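August 29, 2024
Bench 2, desktop tower, storage and board check

Tower is on its side on the slotted aluminum table, side panel off, working from above. Ticket from Delwyn Pryor says the machine dropped its data drive twice under load and then stopped listing it at boot. Label on the ticket reads Kaker 37. No spare board of this type in stock, so the board stays in the case for as long as possible.

Supply tested first with the Dovo load tester. All rails within limits at idle and at full load. Left it mounted. The yellow and black bundle to the board is stiff and wants to spring back over the socket. Do not tie it to the frame rail, it pulls on the board connector when the panel goes on.

CPU bracket opened to look at the seating. No bent contacts found. Old paste cleaned off, new paste not applied yet. Memory reseated, one module at a time, no change in the error log.
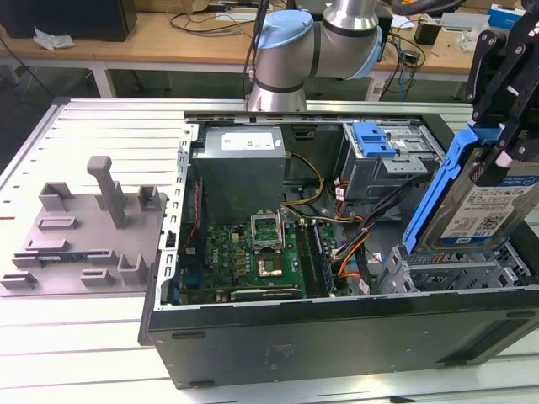
Drive cage: the 3.5-inch drives sit in blue plastic caddies and go in from above with the case in this position. The caddy has to enter straight. If it goes in at an angle the tab on one side clicks and the other does not, and the drive then sits a little proud of the cage. Amirul Entili had the same thing on the Bassey machine in the spring. Check both tabs by hand before connecting anything.

Orange cables loop close to the cage and get caught under the caddy. Move them toward the board first, then seat the drive, then connect data, then power. The black data cables can stay where they are.

Surface scan on the bench dock, drive out of the case: 55 minutes, no reallocated sectors, no pending. Drive temperature normal. Suspect the data cable or the port, not the drive.

To do:
New data cable from the Horov bin, log the port used.
Paste, close bracket, refit cooler.
Copy test, 1,000 files, mixed sizes, run twice.
If it drops again, swap to the next port and repeat before touching the supply.

Delwyn wants it back in the first part of September. Expansion card not tested, not on the ticket.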